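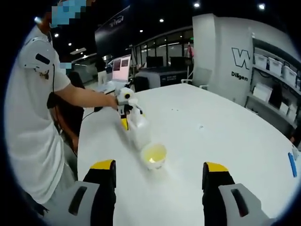 Demonstration work at the Hasturbridge table: handheld gripper, jug and bowl, seen from the second gripper.

Warkbridge Manipulation Study
Progress report, second period, to October
Prepared for the program office at Craddock
Panagiotis Giannakopoulos, project lead

1. Where we stand

The collection target for this period was met. We recorded 2,376 demonstrations with the handheld grippers, all of them tabletop tasks with kitchen items, and the full set has been uploaded to the Sidix store. On the milestone sheet that earns a green box. I would ask the program office to read the rest of this report before taking much comfort from it.

The number counts recordings. It doesn't count recordings that a policy can learn from, and the agreement we signed last year never separated the two. I raised this in the first report and I raise it again here, with better evidence.

2. What the recordings are worth

We pulled a sample from the pouring and placing tasks and had two people review it independently. Their main complaint was sameness. Operators settle into a rhythm early in a session and the objects drift back to the same few spots on the table. A jug and a bowl on a white tabletop can be arranged in any number of ways, and we seem to have recorded the same handful of them over and over. The written instructions tell operators to vary the starting layout. They do so for the first few takes and then stop.

Translucent and glossy items are a second worry. We chose them on purpose, since Craddock asked for household realism, but reviewers disagreed on where the edge of a frosted container was in a fair share of the close views. If two people can't agree, I don't expect the model to do better. Whether more data of the same kind fixes this is an open question, and I have yet to see a result that persuades me.

The third problem is timing. Some two-handed recordings have the left and right streams out of step by enough to matter during a handover. We found the fault late. Affected recordings are being flagged by hand, which is slow, and I can't yet give a final figure for how many will be dropped.

3. Training results

The first policy trained on this period's data was tested in 30 trials of a single task: move the bowl to a marked spot and leave it upright. It succeeded in 16. The version trained on the earlier, smaller set succeeded in 14 under the same conditions. That is two more successes for a great deal more labor, and with this few trials I wouldn't claim the difference is real. The draft summary circulated in September described it as "clear improvement." I have asked for that wording to be removed.

We did not test on objects outside the training set. The plan called for it, the time went to the synchronization fault, and it has moved to next period.

4. Staffing and costs

Operator hours ran over budget and equipment came in under, leaving us close to level. Fatigue is a factor in the longer sessions. Holding the gripper at arm's length gets tiring, and the late takes show it in hurried grasps and clipped endings. Sessions are now shorter. This will lower the daily count, and I would like that understood in advance.

5. Requests

We ask Craddock to agree to the following changes for the next period:

Replace the recording target with a target for accepted recordings, judged against a written checklist that both sides sign.

Release the held funds for a larger test run, including unseen objects and at least one other table surface.

Drop the folding tasks until the timing fault is closed. We don't have confidence in any two-handed data recorded before the fix.

If the first request is refused we can go on meeting the current target. I don't think it would tell anyone much about whether the method works.

6. Next period

Checklist draft to Craddock for comment. Flagging of two-handed recordings to be completed. Starting layouts to be drawn at random by the recording software and shown to the operator before each take. Repeat of the bowl test on the cleaned set, with the trial count to be agreed before anyone runs it.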